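Drandis Cycle: Reading Order and Notes Files

This folder holds everything that goes with the Drandis books: the timeline, the glossary, the cut scenes, and my working notes for all 5 volumes. I write the stories and Pongsak Wannasri keeps the timeline straight, and he has saved me from at least one character being born after her own daughter.

What's in the folder

timeline.txt: every dated event in the series, from the flooding of Cikov to the last page of book five. 430 entries so far, one per line, year first.
glossary.txt: names, places, ship terms and river slang. Spoiler-free up to the end of book two.
cut: 15 scenes that didn't make it into the finished books. Some are rough! The one with the ferry strike is my favorite and I still wish I'd found a home for it.
maps: two hand-drawn maps of the delta, scanned. The second has the corrected coastline.

Where to start

Read The Salt Clerk first. I know the prequel comes earlier in the timeline, but it was written fourth and it gives away who sent the letters. After that, go in publication order. The novella, Somboon's Lamp, fits anywhere after book two, and I like it best right before book three, when you've just met the old man and want more of him (I certainly did).

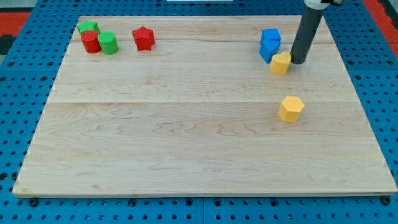 If you only have the older e-book of The Salt Clerk, chapter nine is shorter than the one the timeline refers to. I added the night market in the June revision, all 800 words of it, and a couple of later jokes lean on it pretty hard. The full chapter is in the cut folder under its old title, "Lanterns."

Known problems

The moons are wrong in book one. Montri Petchrat worked out the phases for me and they don't line up with the tides in chapter four. He's right, and I'm fixing it in the next edition.
Prosumside is spelled two ways in the glossary. The one with the "u" is correct.

Using these files

Fan fiction, art and game sessions are all welcome, and I love seeing them. Please credit the series and don't sell the text of the cut scenes. If you spot a mistake in the timeline, send the line and the chapter where you found the conflict, and Pongsak will check it against the manuscript.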